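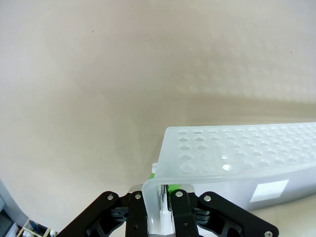
Figure 3.1 The wrist view: a frosted plastic piece, full of round holes, held by its curved lip between two black fingers.

Chapter 3
Showing the Robot How

In this chapter you will learn:
how a person guides an arm by hand, and how the same arm is driven from a distance
what gets stored while a demonstration is going on
how to give a demonstration that is worth learning from
why some demonstrations have to be thrown away

Opening thoughts

Think about the last time you taught somebody to do something with their hands. Tying a bowline, perhaps, or folding a fitted sheet. You probably started to explain it in words, got as far as "then you sort of tuck this bit under", and gave up and did it yourself while they watched. Robots put us in the same position! Chapter 2 had us writing down every position an arm should pass through, and for a heavy box on a flat pallet that works very well. Try it with a thin piece of plastic that has a bent edge and things close by on every side, and the list of positions soon grows out of hand.

So we show the robot instead. A person moves the arm through the job, the computer keeps a record, and a program learns from many such records what to do when it sees something similar. It is a lovely idea, and it is also hard work in its own particular ways, as you will find when you get to the practical at the end of the chapter.

3.1 Two ways of showing

Guiding by hand is the older way and the easier one to picture. The motors are set so that they carry the arm's own weight and very little else, and you take hold of the arm near the wrist and walk it through the task. You feel everything. If a finger catches on a rim, your own hand knows at once. The drawback is that you are standing right beside the arm, and your sleeve, your shadow and your elbow can all end up in the camera's view.

Driving from a distance (also called teleoperation) keeps you out of the way. At the Waltovthorpe teaching workshop, whose exercises we borrow throughout this book, students use the Clerna, a small copy of the arm that sits on the desk. Move the handle of the Clerna and the real arm follows; squeeze the trigger and the real fingers close. What you lose is feel. Most beginners squeeze too hard for the first morning and then, quite suddenly, stop.

Some tasks suit one way and some the other. Wiping a board is a pleasure to teach by hand, because pressure matters so much. Picking up lab plastics is usually better from a distance, as the wrist camera needs a clear look at the work.

3.2 What the wrist sees

A camera at the wrist travels with the fingers, so the fingers always sit in much the same part of the picture while everything else swings about. That steadiness is very useful to a learning program. It also means the camera is a poor judge of the wider room, and most benches add a second camera that stays still.

Look again at Figure 3.1 and find the lip of plastic between the fingers, with the bright green behind it. The frosted material lets colour and shapes through in a blurred way, so the edge of the held object is harder to pick out than you might expect. A white label on its side is pale on pale. Your eye sorts all this out without effort. A program has to learn it from examples, and it needs examples with strong glints and weak ones, with dark backgrounds and light ones.

Now turn to Figure 3.2, from the same bench. The grip is again on the part that bends downwards, and there is a mug under the right-hand side of the plastic, its rim nearly touching the underside. If you were at the handle, which way would you move next? Decide before you read on, and try to say which part of the view made up your mind. Your answer will be tested in Exercise 3.2.
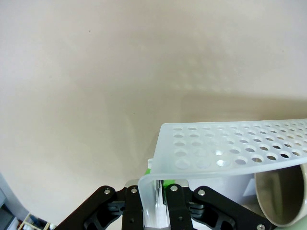 3.3 What goes into the record

Each demonstration is stored as a run of short moments. For every moment the recorder writes down:

the angle of each joint in the arm
how far apart the fingers are
the picture from each camera
the command the person gave

That last line is easy to overlook, and it matters a great deal. Where the arm was and where you asked it to go can differ, especially when the fingers are pressing on something, and a learning program is normally trained to predict the command.

The Waltovthorpe set, called Maltalport, began with 3,387 demonstrations. After checking, 2,582 were kept. The rest had frozen cameras, missing commands, or long pauses where the person at the handle had stopped to think. A pause looks harmless, but a program that copies it may learn to sit still at exactly that spot!

3.4 Before you touch the handle

Move the arm slowly through empty space until its delay feels normal to you. Agree with your partner where each run starts and what counts as finished. Check both camera pictures on the screen, and wipe the lens if the view is cloudy. Then do the task once by hand, with your own fingers, and notice where you chose to hold the object. You will want that grip again in Section 3.5.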